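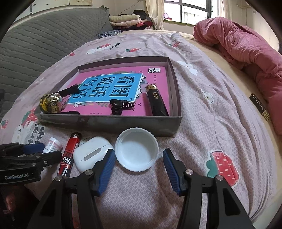 Part-time sewing and repair assistant, Collow Linen Library

Closing date for applications: 21 January 2024

Collow Linen Library lends bedding, curtains and towels to households in Collow and Plostby. People come to us when they move into an unfurnished flat, when a child moves up from a cot to a bed, or when family are coming to stay and there are not enough covers to go round. They borrow what they need for as long as they need it, bring it back, and we wash it, mend it and lend it out again.

We are looking for one person to join us in the workroom in March. The post is for 30 hours a fortnight, on a fixed contract of one year. We would like to extend it, but that depends on our funding and we can't promise it now.

What the work is

Most of your time will be spent mending. Duvet covers come back with split seams, missing poppers and torn corners, and fitted sheets lose their elastic. Curtains need rehemming for windows of a different height. You will use a domestic sewing machine and an overlocker, and you will do some hand sewing, mainly on quilts and blankets.

You will also check items in. Each one is unfolded, looked over on both sides, measured and given a grade. Grade A goes straight to the shelves after washing, grade B goes to the mending rail, and grade C is cut up for patches and cleaning cloths. Children's bedding is graded the same way as everything else, although we are a little easier on faded prints, as the children themselves don't seem to mind.

The stock book is kept on paper and copied to a spreadsheet at the end of each shift. You don't need to be good with computers, but you do need to write clearly and fill in every column.

Once a month there is a mending evening at the Plostby reading room. People bring their own things and we help them learn to fix them. You would help at this session, and the hours count as part of your contract.

What we are looking for

You should be able to thread and run a sewing machine without help, put in a zip, and sew a straight hem on slippery fabric. We will ask you to do a short practical test.

You should be comfortable talking to people at the counter. Some borrowers are in a difficult patch and would prefer not to explain why they need bedding. We don't ask, and we expect the same of everyone who works here.

The job involves lifting wet washing and standing for part of the day. The workroom is on the ground floor and has a level entrance and an accessible toilet. If you would need the tables set at a different height, or a different pattern of breaks, put it in your letter and we will sort it out with you.

It would be useful if you had worked in alterations, upholstery, a laundry or a theatre wardrobe, but none of these is required. Sewing learned at home is fine.

Hours, pay and leave

Shifts are 5 hours long, with a paid break of half an hour. You would work 3 shifts each week, except in the week of the mending evening, when the rota is changed so that the fortnight's total stays the same. We can be flexible about school holidays if we know in advance.

Pay is by the hour and is the same for everyone in the workroom. The current rate is on the information sheet, which we will send with the application form. Leave is worked out in proportion to a full-time post. Travel between Collow and Plostby is paid.

Training on the overlocker and the large washing machines is given in the first month. There is a trial period of three months, with a short meeting halfway through and another at the end.

How to apply

Ask for a form at the counter, or write to Shahram Mohammadi, Workroom Manager, Collow Linen Library, 142 Symonenko Road, Collow. Please return the form with a letter of no more than two pages, telling us what sewing you have done and why this job would suit you. Photographs of your work are welcome but should be copies – we can't return originals.

We don't accept CVs on their own. Forms that arrive after the closing date will not be read.

Interviews will be held in the workroom and last less than an hour, including the practical test. Fabric, thread and a machine are provided, though you may bring your own scissors. We will write to everyone who applies, whether or not they are invited.

If you would like to see the workroom first, Shahram can show you round on any morning we are open. Use the side door next to Bisau Bakery and ring the lower bell.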